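The paper that went under the carpet

Last updated: Feb 26, 2023

14 comments
109 shares

When Agnes Lie pulled up the bedroom floor of her house in Falville, she was looking for a leaking pipe. She found the pipe in the first hour. Under the boards, folded flat against the joists, she also found enough old wallpaper to fill two bin bags, and the pipe had to wait.

Lie's house is in Ellwood Terrace, a row built for workers at the town's bleach works. The rooms are small and the walls are bad. Most tenants papered over whatever was there before, and in some of the houses the layers are now as thick as a slice of bread. Offcuts went under the floor or behind the skirting, where they kept the draughts out.

"My grandmother did the same thing in her house," Lie says. "You didn't throw paper away. You lined a drawer with it, or you stuffed it in a gap."

Cheap wallpaper is poorly recorded. The grand patterns, printed by hand for large houses, are in museums and have been copied many times. The rolls sold off market stalls were made quickly and bought by people who left few papers of their own. Pattern books from the smaller mills were often pulped when the firm closed.

Falville had one of those mills. Druseo stood by the canal and made plain and printed papers for the lower end of the trade, mostly leaves and small flowers in one or two colours. The building is now a tyre depot. A sign on the back wall can still be read when it rains.

Tormod Strömberg has been trying to put the mill's catalogue back together. He trained as a decorator and spent most of his working life stripping the stuff off walls. His list runs to 1303 entries, each with a sample or at least a tracing. He thinks the full range was around twice that, though he admits he is guessing.

He works at a kitchen table. Soaked layers are eased apart with a palette knife and dried between sheets of blotter. The greys and greens come through best. Reds have usually gone brown, and anything hung in a kitchen is likely to be stained with fat.
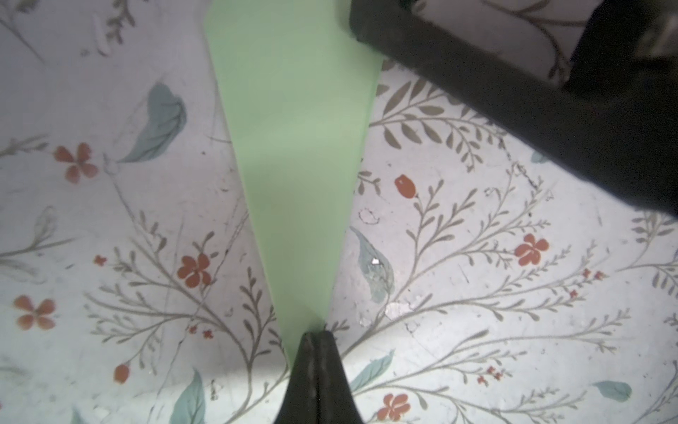 Hanging it again

Some owners want the old patterns back on the wall. Givska, a print workshop with 3 staff, will copy a Druseo paper from a sample the size of a hand. It isn't cheap. A single roll costs more than the first tenants would have spent on a whole house, and there is a wait of several months.

Lie ordered enough for the chimney breast and painted the rest. The paper went up in July, after the plaster had been patched and left to dry. It has already lifted a little at one corner, where the wall is damp.

Strömberg doesn't mind the copies, but he would like people to keep what they find. He asks anyone stripping a room in the town to save a piece from each layer, write the address and the room on the back in pencil, and store it flat. Pieces with a printed edge are the most useful, as the mill put its pattern numbers there.

Lie kept one bag and gave him the other. The pipe was mended the following week.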